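Vevell Blackout Booth – Set-up Guide
Section 4: Hanging the fabric and fitting the light

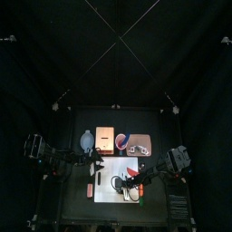
Fig. 4.1 Black walls, ceiling and tabletop, with pale cords crossing overhead.

By now you have the base frame standing from Section 3, and this is where it starts to look like a proper booth! Once the black cloth goes up, small things like coins, beads, model kits and seed heads stand out wonderfully, and you can shoot at noon next to a bright window if you want to.

Allow an afternoon for your first go. The second time is much quicker.

Before you start
Lay the fabric out flat and let the creases drop. A clothes steamer on its lowest setting works a treat, but do it on the floor or over a rail, well away from the frame. The ceiling panel is the one with the white stitched label in the corner. The wall panels carry grey labels.

Hanging the ceiling
1. Stand at the front of the booth and tie the first cord to the rear left upright, using the knot shown in Section 2.
2. Take it across to the front right upright and pull until it stops sagging. Tie off.
3. Do the same with the second cord from rear right to front left, so that the two cross in the middle.
4. Drape the ceiling panel over the top with the matt side facing down. It should overhang evenly on all sides.
5. Clip the corners first, then the long edges.

CAUTION: Don't hang anything from the cords. They are there to steady the cloth and won't carry a lamp or a camera.

Hanging the walls
6. Start with the back wall. The panel is 1,410 mm deep, so there will be a fold left over at the bottom. Tuck it behind the table, never under it.
7. Hang the two sides, overlapping the back wall by a hand's width.
8. Leave the front open until the light is in.

Note: If you bought the Hellonen velvet set instead of our standard cloth, brush it downwards before clipping. The pile shows every fingerprint otherwise – it's gorgeous stuff, but it does like attention.

Fitting the light
9. Switch off at the wall and unplug.
10. Push the fitting onto the rear rail until it clicks, then slide it to the middle.
11. Run the cable down the outside of the back wall and fasten it with the ties from bag C.
12. Plug in and switch on. Leave it for 30 minutes before you judge the colour, as it settles while it warms up.

CAUTION: Keep cloth clear of the fitting. If you smell scorching, unplug it straight away and ring the helpdesk.

Checking for stray light
Draw the front panel across, put your head inside and wait for your eyes to adjust. Pinholes along the seams are easy to close with part no. 123, the black tape on the small roll. Kristóf Kerekes in our Bristdale workshop has put up nearly 2,000 of these booths and still finds the odd gap at the rear corners, so look there first.

Spare clips, cords and tape are listed in Section 9. Go on to Section 5 to set up your camera and take your first test shots.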